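Fiachra Duggan
Gripper comparison thread, wrist camera bench. Posts in order, oldest first.

1/ Spent January swapping grippers on the small arm. Three sets of fingers, two controllers, one wrist camera. Posting the notes as I go through them so I stop losing them in my phone.

2/ The fingers are the Flemenon hard parallel set, the Flemenon soft set, and a pair of Votilov fingers with a slower, wider stroke. Controllers are the Ranjbar box that came with the arm and an Oltex board I bought used.

3/ The job is the same every time. Pick up a soft or thin thing, lift it 70 mm, hold, put it down, let go. 156 picks per combination. I picked that number in week one because it fit the log sheet, and then I was stuck with it.

4/ Hard parallel fingers first. Very good on anything with flat sides. Poor on cloth. They either miss the fold or push it along the bench ahead of them. Lowering the approach a couple of millimetres helped, and then I started scraping the bench.

5/ Soft set next. Much better on fabric, worse at letting go. Light plastic bags hang off one finger after the release command and you have to open again to drop them. I count that as a fail. Someone asked me last week if that's harsh. Maybe. If the thing isn't on the bench when the cycle ends, it's a fail.

6/ Votilov fingers are slow. The long stroke means they close from well outside the item, so I can be sloppy with the approach angle. Cycle time suffers for it. If I were packing orders I'd hate them. For a test bench they're fine.

7/ Controllers. The Ranjbar box is easy. You set a closing force, it stops at that force, done. The force steps are coarse though. There's a setting that drops a folded cloth and the next one up crushes a paper cup, with nothing in between.

8/ The Oltex board has fine steps and a terrible menu. It also forgets the home position if you pull the power before it finishes parking. I did this more than once. There's now a piece of tape over the switch.

9/ Camera. The wrist mount is the part I changed my mind on the most. Mounted close, you get good detail at the fingertips, and anything pale and matte near the lens takes over the picture. Mounted further back, you see the approach but lose the contact point. 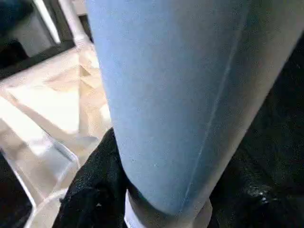 Thread last edited: January, 4:10 pm

10/ Close-in view. Pale blue taking up the centre and right, black material either side of the narrow end, and a white band down at the bottom. The clear structure on the left is the hard part for any software. Its edges come up as bright lines, and the beige surface shows through in broken-up patches.

11/ The other thing to notice is the light. It's coming from the upper left, so the pale side is bright and most of the black is in shadow. If you expose for the blue, the folds on the right nearly disappear. Expose for the folds and the clear edges blow out. I've settled on exposing for the dark side and living with the white lines.

12/ I tried auto exposure for a full run. Don't. As the wrist comes down the brightness shifts, and the edge detection shifts with it. Fixed exposure, fixed white balance, lamp in the same spot every time. I've marked the lamp base with a paint pen.

13/ Dust. You can see white flecks on the blue surface. Any matte surface on this bench picks up specks. The blob filter was reading specks as small parts until I raised the minimum size. I wipe down before each run now, and I still wouldn't trust the filter without the size limit.

14/ Results so far, in words, because the sheet is a mess and I want to recheck it before I post numbers. Cloth: soft set first, Votilov second, hard set a long way back. Boxes and blocks: hard set, easily. Thin plastic: Votilov, by a bit.

15/ Controller made less difference than I expected on cloth and more on cups. The Oltex board with the soft set is the only combination that didn't crush a single cup. The Ranjbar box with the hard set was the worst.

16/ A few people asked about wear. The soft set has gone a bit shiny at the tips. No splits. The Votilov fingers look the same as when I took them out of the bag. The hard set has scratches from post 4, which are my fault.

17/ Also asked: why not use a second camera off to the side? I have one. It's on a tripod and I keep bumping it. Every bump means recalibrating, and I'd sooner spend that time running picks. Might bolt it to the wall.

18/ Mounting notes for anyone with the same arm. The Votilov adaptor plate needs longer screws than the ones supplied. The soft set cable is short, so route it on the inside of the wrist or it will pull tight at full rotation. Check this by hand with the motors off.

19/ What I'm keeping on the arm for now: soft set, Oltex board, camera in the close position. The hard set stays in the drawer beside the bench for box days. It takes four screws to change over.

20/ Next up is rerunning the thin plastic picks with a slower release. If the bags still hang on, I'll try roughing up the fingertips with fine sandpaper on one side only and compare. Will add to this thread when the sheet's been checked.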